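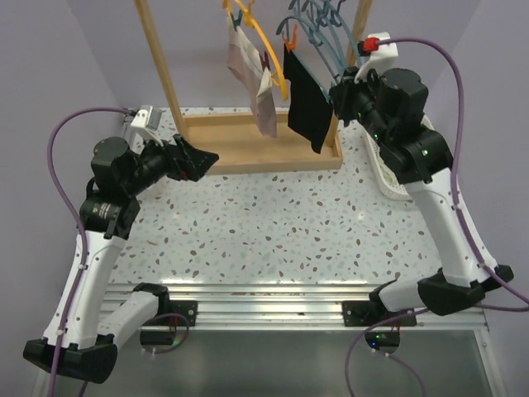 Sotero Support — Ticket thread
Subject: Earned credit not applied after August update, projected release dates too late
Product: Sotero Sentence Calculator, hosted
Reported by: Arnout Meijer, Verbruggen County Public Defender, records and reentry unit
Assigned to: Gerrit Verhoeven, Sotero support
Opened: 28 September 2022
Priority: High
Status: Resolved

Problem as reported

Since the August update, the calculator leaves out earned program credit for some of our clients. The credit shows on the Credits tab with status Approved, but the projected release date on the Summary tab does not move. If I open the printed worksheet, the line "Earned credit, programs" reads 0 days.

The case where I first saw it is a client who finished a 30-day block of credit for a vocational course in the county jail. The jail's own sheet has the credit. Our projected date is 30 days later than theirs. I had already put our date in a draft motion before I caught it, so please treat this as urgent. We use these dates in bail and resentencing hearings and the judge gets a copy of the worksheet.

It does not happen on every case. I could not find a pattern by charge or by facility.

What I tried before writing:
Logged out and back in, other browser.
Clicked Recalculate on the Summary tab.
Deleted the credit entry and added it again by hand. When added by hand it counts, but then the next Pondar import brings the original back and I have both.

Reply 1, Gerrit Verhoeven

Thanks, the detail about the manual entry helps. Please send the following for one case that is wrong and one that is right:
The worksheet, printed to PDF.
The Credit History export (Credits tab, Export, All fields).
The value shown under Admin, Rule Table, Version.

Do not send client names. The export has an option to replace them with the case key.

Until we know more, please do not delete imported credits. Deleting one removes the link to the Pondar record, and the next import treats it as new. That explains the doubles you are seeing.

Reply 2, Arnout Meijer

Files attached, four of them, names masked. Rule Table version says 4 on my screen. A coworker at the branch office has version 4 too, so I don't think it is only my account.

One thing I noticed while pulling the exports. The bad case has two bookings and the good case has one. The client was released after the first booking and came back in on the same charge. I checked a few others and the ones with a single booking all look fine.

Reply 3, Gerrit Verhoeven

The bookings are the right place to look. I loaded your masked case into our test system and got the same result as you did.

What I see in the export:
The credit is attached to booking 2.
The sentence is attached to booking 1.
The field Credit_Applies_To is blank.

Before the August update a blank in that field meant "any booking under the same case." In rule table 4 a blank means "same booking as the sentence." So credit earned in the second booking is read, approved, and then left out of the total. The calculator does not raise a warning, and it should.

The change was made for another county, where credit from a separate booking can't be used. It should have been a setting for each county, and it went out to all hosted customers instead. Your county's rule, as it was entered when you signed up, allows credit across bookings on the same charge.

I have opened a defect with the Rokis team, who maintain the rule tables for us.

Reply 4, Arnout Meijer

That matches our local rule. I need to know two things now. Which of our cases are affected, and can I trust the dates we printed since the update? Somebody here will have to go back to any worksheet that was filed.

Also, would it be possible to go back to rule table 3 for our county?

Reply 5, Gerrit Verhoeven

Going back to version 3 is possible but I don't recommend it. Version 4 also has the corrected leap year count, and you would lose that.

I ran a query on your account for cases with more than one booking, at least one approved program credit, and a blank in Credit_Applies_To. It returns 50 cases. Not all of those have a wrong date, as some have credit on both bookings or have reached the cap without the missing days. The list is in your secure folder with the old and new projected date side by side. Worksheets printed since the update are marked in the last column, so you can match them to your filings.

Cases with one booking are not affected. I checked the date math for those against version 3 and the only differences come from the leap year fix.
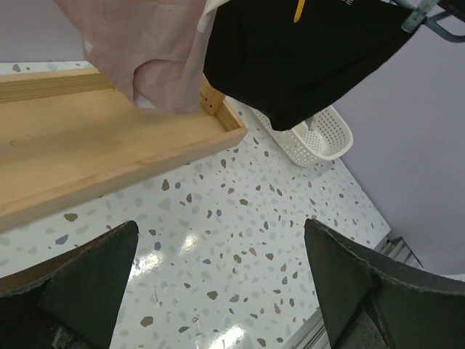

Workaround until the fix is in

1. Open the case and go to Credits.
2. Select the imported credit. Do not delete it.
3. Click Edit Link and set Credit_Applies_To to Case.
4. Enter a reason in the Notes box. The save button stays gray if the box is empty.
5. Save, then click Recalculate on the Summary tab.
6. Print a new worksheet and check the line "Earned credit, programs."

The next Pondar import will keep the value you set. For cases where a credit was already entered by hand, remove the manual one first — the imported one has a small arrow next to the date.

Reply 6, Arnout Meijer

Workaround works on the first client. Projected date now matches the jail sheet. I went through the marked worksheets as well. Two had been filed, and the attorneys on both are sending corrected copies to the court.

The Notes text does print on the worksheet, which we would like to avoid. Is there a setting?

Reply 7, Gerrit Verhoeven

Yes. Admin, Worksheet Layout, uncheck "Print link notes." It applies to the whole office.

The Rokis fix is now installed on your account. Cross-booking credit is a county setting and yours is set to Allow. A blank field with more than one booking now shows a yellow warning on the Summary tab. All cases on the list were recalculated after the install, and the new dates are in your folder.

Reply 8, Arnout Meijer

Checked the list against the jail sheets. All agree except one, where the jail has the wrong booking date. I will take that up with them. You can close this.

Closing note

Cause: changed meaning of a blank Credit_Applies_To field in rule table 4.
Fix: county setting for cross-booking credit, warning added.
Follow-up: release notes for the August update to be corrected. Links edited by hand under the workaround can stay as they are.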